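Speaker notes: Shared shelves in a shared kitchen
Estrella Cuevas, Sunday session, 30 minutes including questions

Slide 1. Title
Say hello, say name. Thank Nighat Jafri for the room booking and Daniyal for the handouts. Ask who in the room shares a kitchen at work or at home. Wait for hands.

Slide 2. Where this comes from
I ran the kitchen at Furnedden for two years. 16 people ate there most days. The plates were a mix of sets, bought at different times, and they went back in the cupboard however the last person felt like putting them. The complaint I heard most was chipped rims. Second was people holding the cupboard door open while they hunted for a plate that matched.

Slide 3. Closed cupboard or open shelf
Keep this short. A cupboard keeps dust off. An open shelf lets you see what you have, and you can reach it from more than one side. For plates that get used every day the dust doesn't matter much, they don't sit long enough. For the good platters, use the cupboard. If someone asks about grease near a stove, the answer is don't put the shelf near the stove.

Slide 4. Two short stacks
Main point of the talk, slow down. Give people time to look before talking. 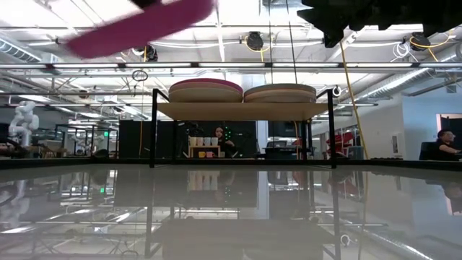
Slide 4: Plates in two stacks on an open rack, mixed colors.

Start with height. Two low stacks side by side take up more of the board than one tall one, but you lift less to get to the bottom plate. Then the free space past the right-hand stack. I like to leave that. It gives you a place to set a plate down while you pull out the one under it.

Colors next. Magenta on top on the left, gray-green on top on the right. Mixed colors in one pile are fine if the plates nest. If they don't nest, sort by shape and forget about color.

Mention the gap. These two piles almost touch. I would slide them a finger apart so rims don't knock. Somebody will disagree, let them.

Then the cups, farther back under the board, in a row on their own small wooden stand. Cups and plates on separate stands is how we ended up doing it at Furnedden too.

Slide 5. What to buy
Show the Tatik rack and the Jadoon rack from the handout. Don't recommend one. Tell people to measure the largest plate first, then the shelf depth, and bring both numbers to the store. Pass the sample board around here.

Slide 6. Putting it into practice
Pick one shelf. Take everything off, wipe it, put back only what was used this week. Box the rest and write the month on the lid. Shabnam's box said October and it was never opened, so it went to the thrift store.

Questions
Likely ones: bowls (stack four high at most), kids (bottom shelf), labels (I don't use them).
Collect the sample board before people leave. Folasade has the next slot and needs the projector cable.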